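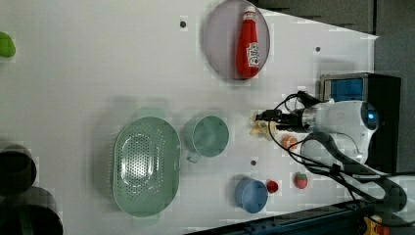

Robot learns tidier habits from its own failed grasps

Researchers at the Orncombe robotics lab say a robot arm can get better at sorting household objects by going back over the grasps it missed, with no extra demonstrations from a human operator. The method, called Suler, was described in a paper posted in April.

The usual way to teach an arm a kitchen task is to have a person steer it through the task many times while the motions are recorded. A program is then trained to copy those motions. Recordings in which the grasp fails are usually thrown out, and so are the failures the robot produces later when it runs by itself. The Orncombe team kept them.

Suler starts with an ordinary trained program. The arm is set to work on a table of mixed items such as cups, plates, a colander and toy fruit, and is given short written instructions like "put the strawberry in the colander" or "move the mug to the plate." Each try is recorded whether it works or not. When a grasp fails, a second program looks at the last few moments before the gripper closed and estimates how far off the fingers were, and in which direction. That estimate is used to write a corrected version of the motion, and the corrected version goes back into the training set.

The team started with 1,000 demonstrations recorded by people. The arm then made 4,000 tries by itself. After retraining on the corrected failures, it completed 190 more tasks than the original program did in the same set of tests. A comparison program that was retrained only on the arm's successful tries also improved, but by a smaller margin.

Most of the gain came on small objects. Toy fruit is hard for a two-finger gripper. A small ball rolls if one finger touches it before the other, and items sitting close together leave little room for the fingers to come down between them. The original program tended to close a little early on these and push the object away. The retrained one came down straighter and waited longer before closing.

Larger items changed less. Cups and mugs were already being picked up well, usually by the rim, and the paper reports almost no difference there. Bottles lying on their side were somewhere in between. The arm got better at gripping them across the middle but still had trouble setting them upright, a part of the job the method was not built to fix.

According to the paper, the correction step works only when the failure is a near miss. If the arm reached for the wrong object altogether, moving the motion over by a small distance does not help, and could teach the program something false. Suler therefore drops any try in which the estimated error is larger than 60 millimeters. The authors tested other limits. A smaller one threw away too much useful data, and a larger one made the arm less reliable when the instruction named one of two similar objects.

The tests also covered changes to the layout. In one round, objects were moved to parts of the table that had rarely been used in the human recordings. The original program did poorly near the edges. The retrained program did better, which the authors put down to the spread of positions in the arm's own tries. People tend to place objects in the middle when they set up a demonstration, they write, and objects knocked away by a missed grasp end up in places a person would not have chosen.

The camera view mattered as well. Suler was first run with a single camera looking straight down at the table. From that angle the program could judge side-to-side error well, but it was weak on height, and flat items such as plates gave it the most trouble. Adding a second view from the side helped with plates and made little difference for anything else. The main results in the paper use the overhead camera alone, because that setup is cheaper and easier to copy.

The software that makes the corrections was built with Zornard, a small company that writes control tools for research arms. The company plans to include a version in its next release. The lab says the training code will be free for other groups to use, along with the recordings of both successful and failed grasps.

Another test of the method is being prepared at Šťastný, a workshop that makes gripper parts. The question there is whether corrections learned with one set of fingers still hold after the fingers are swapped for a wider pair. In early trials at Orncombe, the program had to be retrained from the start after a swap, and the team would like to avoid that.

The paper lists several limits. Every test was done on a tabletop with light, rigid objects. Nothing was filled with liquid, and no soft items such as cloth or bread were used. The arm also worked at reduced speed throughout. The authors write that faster motion blurs the overhead picture and makes the error estimate less certain, and that they have not yet measured by how much.

Work on longer tasks is next. The group wants the arm to clear a full table from a single instruction, picking the order of the objects itself. A missed grasp early in that kind of task can move things that have to be picked up later, and the current version of Suler treats each grasp separately.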